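Start Magazin Erzählungen Archiv Kontakt

Kategorie: Kurze Prosa / Haus und Ordnung

Lesezeit: 2 Minuten

Die Hausordnung von Griltham

Das Gästehaus Griltham führte über jeden seiner Räume ein Blatt. Für das Eckzimmer im oberen Stockwerk lautete der Eintrag unter Ziffer 18: ein runder Tisch, schwarz, glänzend; darauf eine Topfpflanze und ein Behälter für Papiertücher. Über den Abstand zwischen beiden schwieg das Blatt. 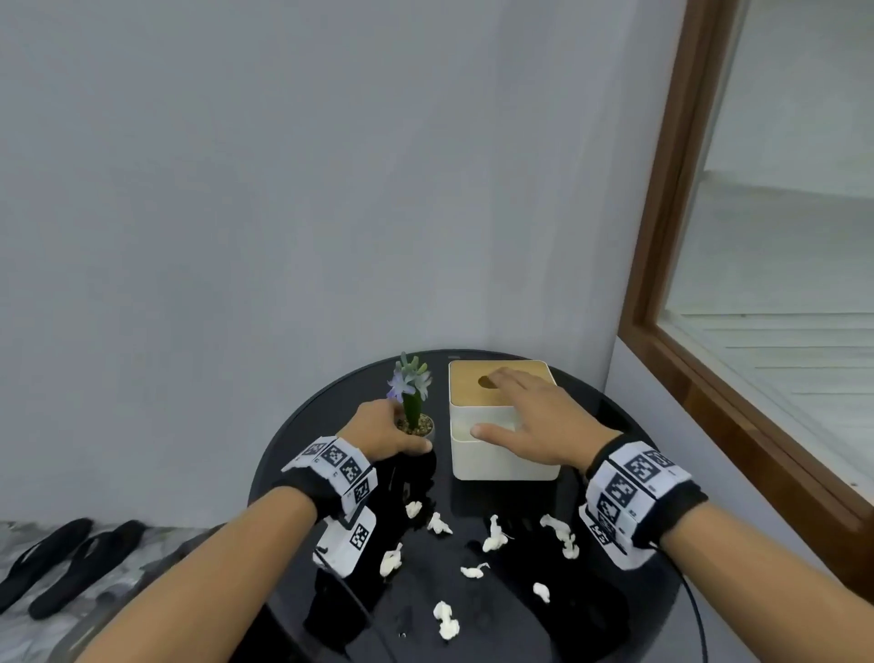

Die Pflanze gehöre ans Fenster, hieß es aus der Verwaltung in Stuvomier, denn ein Gast, der eintrete, suche zuerst das Licht und wolle auf dem Weg dorthin etwas Blühendes antreffen. Die Tücher könnten stehen, wo Platz bleibe.

Das Haus nahm die Äußerung zur Kenntnis und legte sie zu den übrigen. Es waren deren 243, sämtlich in der Sache Eckzimmer, geordnet nach Eingang. Die älteste betraf noch den Vorgänger des Tisches, ein viereckiges Möbel, dessen Kanten klare Verhältnisse geschaffen hatten. An einem runden Tisch gab es kein Links, auf das man sich hätte berufen können. Wer ihn von der Tür aus betrachtete, kam zu einem anderen Ergebnis als derjenige, der vom Sessel aus urteilte, und beide hatten ihr Urteil schriftlich eingereicht.

An einem Thursday, wie der Wochentag im zweisprachigen Dienstplan des Hauses noch immer hieß, wurde die Aufstellung neu vorgenommen. Der Dienst begann mit dem Abwischen der Platte. Dies war keine geringe Verrichtung: Auf der glänzenden Fläche blieb jeder Fingerabdruck stehen wie eine Unterschrift, und die Hausordnung verlangte, dass eine Fläche ohne Unterschrift zu übergeben sei. Danach kam die Pflanze an ihren Ort, der kleine graue Topf mit den hellen Steinchen, darüber die grünen Blätter und der violette Blütenstand. Die Dose mit dem Holzdeckel folgte. Man rückte sie vor, man rückte sie zurück. Auf dem Blatt wurde vermerkt: Aufstellung vollzogen.

Am Abend traf der Gast ein. Er war aus Grastent angereist, hatte sich für 2 Nächte eingetragen und wünschte kein Frühstück. Gegen die Einrichtung erhob er keine Einwände. Als er das Zimmer wieder verlassen hatte, fand der Dienst die Pflanze auf der Fensterbank und die Dose genau in der Mitte des Tisches, das runde Loch zur Tür gewandt. Daneben lag ein Zettel, auf dem in sorgfältiger Schrift stand, so sei es ihm angenehmer gewesen – er bitte, dies nicht als Beschwerde zu behandeln.

Für Mitteilungen, die keine Beschwerden waren, besaß das Haus keinen Ordner. Die Anfrage in Stuvomier blieb zunächst ohne Antwort. Dann traf ein Formular ein, das für solche Fälle vorgesehen war und in einer Auflage von 1,000 Stück bereitlag, wie die Kopfzeile in der alten Schreibweise mitteilte. Verwendet worden war es bis dahin nicht. Man füllte es aus, soweit die Felder es zuließen, und heftete den Zettel an.

Der Dienst ging noch einmal hinauf. Die Platte wurde gewischt, die Steinchen im Topf wurden geglättet, der Deckel der Dose wurde auf seinen Sitz geprüft. Für die Aufstellung galt weiterhin Ziffer 18. Die Pflanze blieb bis zum nächsten Eintrag auf der Fensterbank.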